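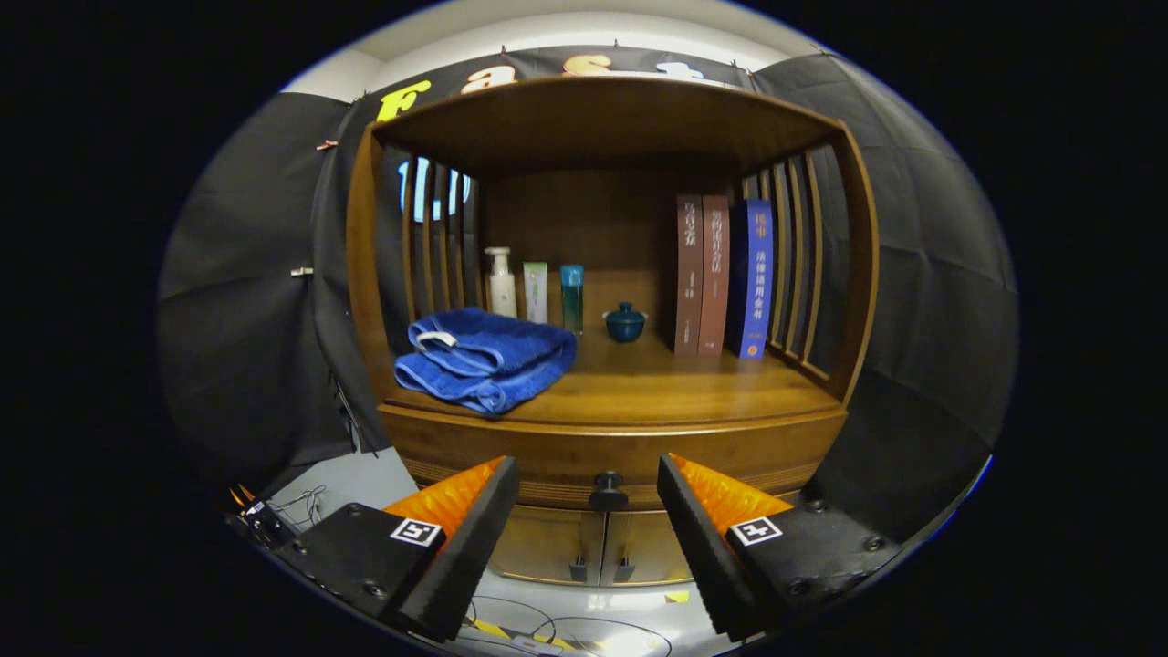
안녕, 친구들! 오늘은 선반 이야기를 해 볼 거예요. 에이, 선반이 뭐가 재미있냐고요? 나도 어릴 때는 그렇게 생각했어요. 선반은 그냥 물건을 올려 두는 판이잖아요. 그런데 어느 날 책을 잔뜩 올려 둔 우리 집 선반이 가운데만 축 처진 걸 보고 갑자기 궁금해졌지 뭐예요. 나무는 딱딱한데 왜 휘었을까? 그때부터 나는 남의 집에 가면 선반부터 보는 사람이 됐어요. (친구들이 좀 귀찮아해요.)

선반은 어떻게 힘을 낼까?

책 한 권을 손바닥에 올려 보세요. 손이 아래로 눌리는 느낌이 나죠? 지구가 책을 끌어당기고 있어서 그래요. 이 힘을 중력이라고 불러요. 책을 선반에 올려놓으면 이번에는 여러분 손 대신 선반이 그 무게를 받쳐요. 선반은 위로 밀고, 책은 아래로 누르고. 둘의 힘이 딱 맞으니까 책이 가만히 있는 거예요. 아무 일도 안 하는 것처럼 보여도 선반은 밤에도 낮에도 계속 밀어 올리고 있어요. 대단하지 않나요?

그럼 무거운 물건은 선반 어디에 두는 게 좋을까요? 답은 양쪽 끝, 기둥이나 옆판에 가까운 쪽이에요. 긴 자를 하나 가져와서 책 두 권 사이에 다리처럼 걸쳐 놓아 보세요. 자 한가운데를 손가락으로 살짝 누르면 쑥 휘어요. 이번에는 책 바로 옆을 눌러 보세요. 아까와 같은 힘으로 눌렀는데 훨씬 덜 휘죠? 선반도 똑같아요. 맨 위 사진의 나무 장에서도 책들은 선반 오른쪽 끝 가까이에 서 있어요. 우리 집 선반도 진작 그렇게 할걸!

책은 왜 세워 둘까?

책을 눕혀서 탑처럼 쌓으면 보기에는 멋져요. 문제는 맨 아래 책을 읽고 싶을 때 생기죠. 나는 한번 그걸 쓱 빼려다가 와르르, 발등에 그림책 다섯 권이 떨어졌어요. 으, 진짜 아팠어요.

책을 세우면 한 권만 쏙 뺄 수 있어요. 그리고 책등이 앞을 보게 꽂으면 제목도 바로 보이고요. 책등은 책장이 한데 묶여 있는 쪽, 그러니까 사람으로 치면 등이에요. 우리나라 책은 제목을 가로로 쓰고 책등에서는 옆으로 돌려 넣기도 하고, 글자를 하나씩 위에서 아래로 내려 쓰기도 해요. 사진 속 갈색 책등에는 한자가 세로로 적혀 있어요. 한자도 한글도 글자 하나하나가 네모난 칸에 쏙 들어가는 모양이라 세로로 쌓기가 참 좋아요. 여러분 이름도 종이에 세로로 한번 써 보세요. 금방 읽히죠? 내 친구 Tolera Negash는 알파벳으로 이름을 쓰는데, 한 글자씩 세로로 써 놓으니까 종이 아래까지 한참 내려가더라고요. 읽을 때 고개를 끄덕끄덕해야 했어요.

수건의 비밀은 고리!

이번에는 수건이에요. 집에 있는 수건을 눈 가까이 가져가 보세요. 돋보기가 있으면 더 좋고요. 작은 실 고리가 빽빽하게 솟아 있는 게 보일 거예요. 이런 천을 테리 천이라고 해요. 사진 왼쪽에 접혀 있는 파란 수건이 바로 테리 천이에요.

고리가 왜 필요하냐면, 물이 들어갈 자리가 많아지거든요! 매끈한 손수건은 물이 닿을 곳이 앞면과 뒷면뿐인데, 테리 수건은 고리마다 물을 붙잡아요. 실과 실 사이 좁은 틈으로도 물이 스르르 기어 올라가고요. 휴지 끝만 물에 담갔는데 위쪽까지 젖는 거 본 적 있죠? 그걸 모세관 현상이라고 해요. 이름은 어려운데 뜻은 쉬워요. 물이 좁은 틈을 타고 올라간다, 이거예요.

수건을 여러 겹으로 접어 두면 자리를 조금만 차지해서 좋아요. 하지만 젖은 채로 접으면 안 돼요. 안쪽에 공기가 잘 안 통해서 마르지 않고, 나중에는 꿉꿉한 냄새가 나요. 다 쓴 수건은 쫙 펴서 걸어 주세요. 접는 건 바싹 마른 다음에!

펌프병은 어떻게 물비누를 끌어올릴까?

나는 펌프병 누르는 걸 너무 좋아해서 어릴 때 혼이 많이 났어요. 누르면 나오고, 누르면 또 나오고. 신기하잖아요?

보통 펌프병 속에는 가느다란 긴 관이 들어 있어요. 빨대처럼 바닥 가까이까지 내려가 있죠. 꼭지를 누르면 위쪽 작은 방에 있던 물비누가 밖으로 밀려 나와요. 손을 떼면 용수철이 꼭지를 다시 밀어 올리고, 그때 방 안이 넓어지면서 아래에 있던 물비누가 관을 타고 쪼르르 올라와요. 그러니까 다음번에 나올 물비누는 여러분이 손을 뗄 때 미리 준비되는 거예요. 새 펌프병을 처음 쓸 때 몇 번은 푸쉭푸쉭 헛바람만 나오죠? 방과 관 속에 아직 공기가 차 있어서 그래요. 고장 난 게 아니니까 조금만 더 눌러 보세요.

펌프병처럼 키가 큰 물건은 툭 치면 잘 넘어져요. 선반 맨 앞에 두지 말고 조금 안쪽에 세워 두면 마음이 놓여요. 흰 펌프병이 수건보다 조금 뒤쪽에 서 있는 것도 한번 보세요.

찻잔이 왜 뚜껑을 썼지?

내가 제일 좋아하는 물건은 뚜껑 달린 찻잔이에요. 짙은 파란색에 꼭지도 달려 있고, 꼭 모자를 쓴 것 같죠!

따뜻한 차에서는 하얀 김이 올라와요. 물이 눈에 안 보이는 수증기가 되어 날아가다가, 차가운 공기를 만나 다시 아주 작은 물방울이 된 거예요. 이때 차의 열도 같이 날아가요. 뚜껑을 덮으면 수증기가 쉽게 도망을 못 가니까 차가 더 오래 따뜻해요. 뚜껑 안쪽에 물방울이 조롱조롱 맺히는 것도 그래서고요. 향기도 안에 모여 있어서 뚜껑을 여는 순간 훅 올라오는데, 나는 그 순간이 정말 좋아요.

반짝반짝한 겉은 유약 덕분이에요. 흙으로 빚은 그릇에 유약을 발라 뜨거운 가마에서 구우면, 유약이 녹았다가 유리처럼 굳어요. 그러면 물도 잘 안 스며들고 닦기도 편해요.

장 옆은 왜 줄줄이 틈이 있을까?

장의 양옆을 보면 길쭉한 나무 살이 세로로 서 있고 사이사이가 비어 있어요. 이런 틈이 있으면 공기가 드나들 수 있고, 빛도 지나갈 수 있어요. 왼쪽 살 사이로는 옅은 파란빛도 보이네요. 판 전체를 막는 것보다 덜 답답해 보이기도 해요. 대신 살 사이사이에 먼지가 앉으니까 청소는 좀 귀찮겠죠? 나는 이런 데를 닦을 때 못 쓰는 양말을 손에 끼고 한 칸씩 쓱쓱 문질러요. 양말 인형 놀이 같아서 은근히 재밌어요!

집에서 해 보기

이제 여러분 차례예요. 방에 있는 선반 한 칸만 골라 보세요. 한꺼번에 다 하려고 하면 금방 지쳐요. 물건을 전부 바닥에 내려놓고, 마른 천으로 선반을 닦고, 무거운 것부터 끝 쪽에 올려요. 유리병이나 도자기는 꼭 어른과 같이 옮기고요. 마지막으로 빈자리를 조금 남겨 두세요. 물건 사이에 손이 들어갈 자리가 있어야 꺼낼 때 옆에 있는 걸 안 건드려요.

참, 자로 하는 실험은 나무 자와 플라스틱 자를 둘 다 써 보세요. 어느 쪽이 더 많이 휘는지 먼저 맞혀 보고요. 너무 세게 누르면 부러지니까 살살! 다음번에는 서랍이 왜 가끔 뻑뻑해지는지 이야기해 줄게요.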